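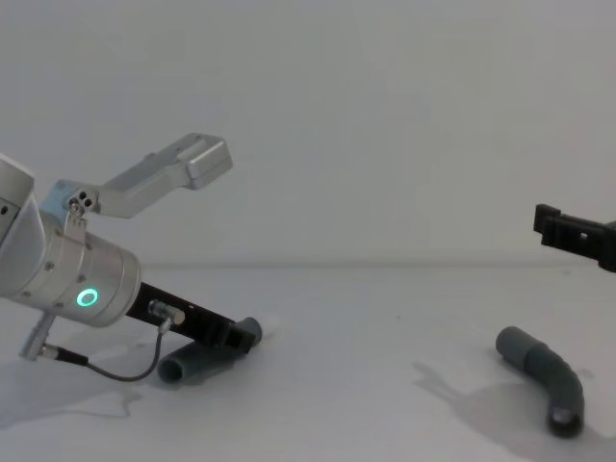
Pale wall, pale tabletop: the refitted workroom at the Palacios Building in Grondine.

Grondine's newest public workroom opened in March with fresh paint, white tables and a promise that people will get more done in it. The first part is easy enough to check. The last part will take longer.

The 400-square-foot room, on the ground floor of the Palacios Building, had been used for storage for seven years. The city paid Provov, a local interiors firm, to clear it, paint it and furnish it. The tables come from Plekow and cost $744 each, according to the purchase list posted with the city's spring spending report. Delivery was extra.

Provov calls its approach "quiet surfaces." In the proposal it sent the city, the firm says a light wall behind a light table cuts down on distraction and helps people keep their eyes on what is in front of them. The proposal runs to several pages on this point. It does not name a study, and the one chart in it has no source.

There may be something to the idea. A plain background does make small dark things easier to spot, as anyone who has dropped a screw on a patterned rug can tell you. Whether that calls for a table at this price is another matter. A coat of white paint on the old tables was priced in an early draft of the plan and dropped from the final one – no reason was given. 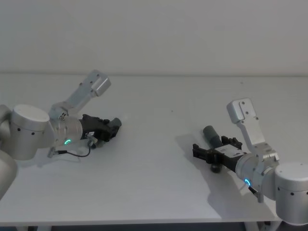 White tabletops also need looking after. The care sheet that came with the order asks for a soft cloth and mild soap, and warns against leaving ink or coffee to sit. The warranty runs two years and leaves out stains, which in a shared workroom would seem to be the main thing that could go wrong.

The walls raise the same question. The city's maintenance plan has them repainted "as needed," with no money set aside for it. Provov says its paint is washable. Residents who remember the pale hallway upstairs, painted under similar promises, may want to look at the area near the light switches before they take that as settled.

None of this makes the room a bad one. It is clean and bright, and getting it back from a pile of old boxes is worth something. But the city has already said it may use the same plan in other buildings, and it has yet to say how it will judge the first one. The spending report lists "improved focus" as the expected result. It gives no way of measuring it.

The workroom is open from 9 a.m. to 6 p.m. and can be booked at the front desk.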